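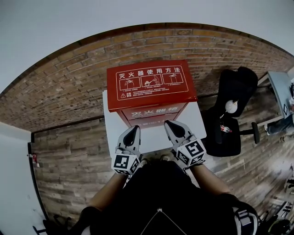

Red extinguisher box on a white surface, lid panel facing up. Title on the panel: 灭火器使用方法.

Vomley Extinguisher Box Notes
README and data card

What this is

A small collection of records on red metal extinguisher boxes: what is printed on them, what the printing tells you to do, and whether a person who has never thought about fire extinguishers could follow it. There are 135 box records and 567 text entries taken from those boxes. Meron Gebru did the transcription. Vojtěch Mikuš checked the translations and wrote most of the complaints in the notes column.

We started out doubtful that the instructions on these boxes do much good, and the collection reflects that. If you want a cheerful safety resource, get the sheet from your local fire service. It will be shorter and better laid out than ours.

Files

boxes.csv: one row per box
text.csv: one row per piece of printed text, linked to a box by box_id
pictograms.csv: one row per drawing, with the step it is supposed to show
notes.txt: free comments, uneven in length and in temper

Fields in boxes.csv

box_id: starts with VOM, then a number
body_color: as seen
lid_state: flat, slightly raised, open, missing, unknown
panel_place: top, front, inside of lid, none
front_label: the large wording on the front, in the original script
checked: yes or no. A "no" means Vojtěch hasn't read it yet. Please believe the column.

Fields in text.csv

box_id
place: title, caption, warning, front, other
original: text as printed
english: our translation
legible: full, part, none

Reading the opening record

The box at the top of this file is a good case for arguing about placement. The front says 灭火器箱, "fire extinguisher box," in big raised characters, and for finding the thing across a hallway that does the job. The how-to part is on the top face. There it gets a title, 灭火器使用方法, "fire extinguisher usage method," three pictograms in a row, very small captions, and then a block of warning text with a caution triangle beside it.

The order of the pictograms is pull the pin, aim the hose, squeeze the handle. We have no quarrel with the order. Our quarrel is with the idea that anyone reads a lid. Put a box on the floor and the lid is down by your shins. Open it to get at the extinguisher and the panel tips away from you. Meron thinks this is unfair and that people walk past these boxes for years and absorb the drawings without trying. Maybe. We have no evidence for that and neither does she, so it stays in notes.txt as an opinion.

The captions and the warning block are entered as legible: none. They are there, they are tiny, and we weren't going to guess. An early version filled in small text from what similar boxes usually say. That was a bad idea and those entries were removed in October.

How the wording was transcribed

Characters are typed as printed, with no switching between simplified and traditional. Where a raised letter could be read two ways, the entry says part and the doubtful character is replaced by a question mark. English is kept stiff on purpose. "Usage method" is clumsy, and "how to use" would sound better, but the stiff version lets you see what the printer wrote.

Pictograms are coded by action only: pull, aim, squeeze, sweep, other. We dropped a rating called "clarity," scored from one to five, after Meron and Vojtěch disagreed on nearly every drawing. An average of two people disagreeing didn't seem worth publishing.

What you should not use this for

Do not use it to judge whether a box or its contents meet any code. We recorded outsides. Nothing in the files says whether there was an extinguisher in the box, what type it was, or when it was last serviced.

Do not use it to claim that one layout saves more time than another. There is no timing in here. The Rollbridge handout that circulated with version 1 said top panels were "proven slower." We didn't prove that, and the sentence wasn't ours.

Do not treat the boxes as a fair sample of anything. They are the ones we could get near.

Known problems

The lid_state field is weak. "Slightly raised" covers a lid that is shaped that way and a lid that isn't seated properly, and from the outside you often can't tell which. The opening record has this value and we don't know which kind it is.

Shades of red are all entered as red. Somebody asked for color codes. Lighting and glossy paint make those close to worthless, so no.

Two records from the Prallulari batch share a front label and may be the same box entered twice. Both are kept until someone settles it.

The "other" place code in text.csv has become a junk drawer: stickers, phone numbers, inspection tags, a price.

Versions

Version 2 is current. It removes the guessed small text, drops the clarity rating, and splits pictograms into their own file. Version 1 should not be cited. If you already cited it, check whether you relied on any caption text, and if you did, redo that part.

Corrections

Send the box_id, the field, the value you think is right, and how you know. "It usually says" is not how you know. Translation fixes go to Vojtěch Mikuš and everything else to Meron Gebru. The Lim copy of the files is a mirror and is often behind, so look here before reporting something as missing.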